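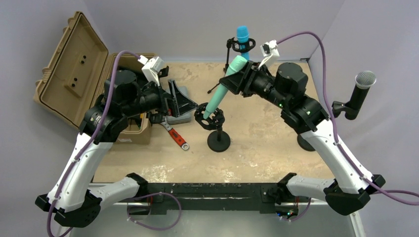

Notebook, October. Stands and clips, continued from the previous entry.

Goal today was to settle which desk stand goes in the Niltden kit. The candidates are still the round-base stand and the small tripod. The round base is short and black with a weighted foot, and carries a circular clip with open ribs, so the mint microphone goes in nose first at a slant and has to be started inside the ring before it is let down. Entry angle matters more than I wrote last time. Too steep and the handle catches a rib.

Batch reference for the clips is 461. Manon Ross has the drawing. Ring bore is unchanged from the Osman version; only the rib spacing moved.

Print this page | E-mail this page
Reading time: 2 minutes

Head and handle

The mint body tapers below the head, and the collar is where I want the clip to bear. Dilerska's sheet gives a bearing length of 6 mm, measured from the lower rim. I would like more, but the taper does not allow it. Gergely suggests a softer insert. Deferred until the Vokow samples come in.

Head pattern is a raised grid, small squares and diamonds, running over the edge and down the side. It is glossy and shows every fingerprint under the bench light. Wipe before photographing for the catalog sheet. Handle by the narrow part below the rim, never by the head. The blue one is on the tripod stand for comparison and should stay there.

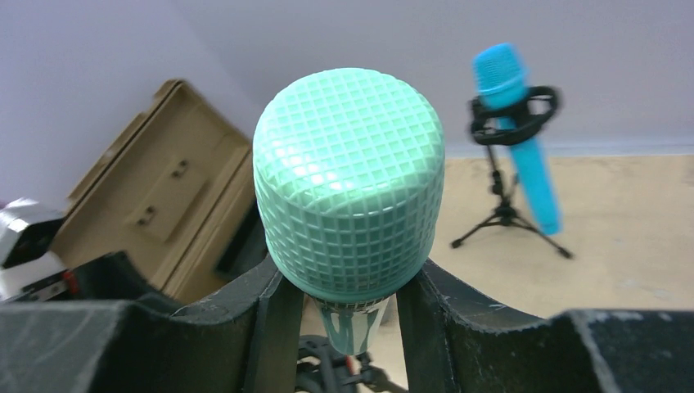 Tripod versus round base

Tripod: smaller footprint, packs flatter. The blue microphone rests diagonally in it, and the lean puts the head well off center. Acceptable for display. I don't like it for a desk that gets bumped.

Round base: heavier to ship. Quoted carton is 100 pieces. Preference stays with this one, pending the weight figure from Gergely Kozma.

Open items
- Part number 1182 is on both the clip and the base in the parts list. One is wrong. Ask Manon.
- Insert material, see above.
- Repeat the slant entry with the blue body. Its collar looks smooth and may seat differently.

Contact the workshop | Copyright Niltden | Back to top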